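Sticky rods on a table football table, what to put on them?
Posted Sat 4 June by Mamley
Print this page | E-mail this page

Hello all. In our office we have a foosball table that was bought used in March. The goalkeeper rod and one of the attack rods have become very stiff, and when you push them they squeak. A colleague wanted to spray them with kitchen oil and I stopped him, but I don't know what is correct. The table stands on carpet and I would not like to have drops on it. Also, is it normal that the ball always rolls to one corner and stays there?

Oltico
Silicone spray. Any hardware store. Done.

Čierny
I agree with silicone, but please do not spray it directly on the rod over the field. Your colleague's oil would collect dust and after some weeks it is worse than before. I did this mistake on my first table and I cleaned it a whole evening.

First wipe every rod with a dry cloth, also the part that is hidden inside the cabinet, so push the rod completely to one side and then to the other. Old grease looks like a gray paste. If it does not go away, use a little alcohol on the cloth. Then put a few drops of liquid silicone on the rod near the bearing, on the outside, and move it in and out while turning. Wipe what is left. I paid 3 euros for a small bottle and it is enough for more than 60 times.

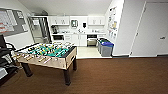

For the ball in the corner, the table is not level. On carpet this happens often, because the legs sink slowly and not all the same. Put a spirit level across the field and then along it, and turn the feet under the legs if yours can be adjusted. If they can't, thin pieces of hard board under the low leg are also fine. Check it again after 2 weeks – the carpet will still give a little.

Buleno
We had the same squeak and it was a bent rod, no spray helped. Take it out and roll it on a flat floor, you will see quickly if it jumps.

Viewed 181 times

Related:
Dart board falls from the wall
How to clean a green playing field
Table tennis net will not stay tight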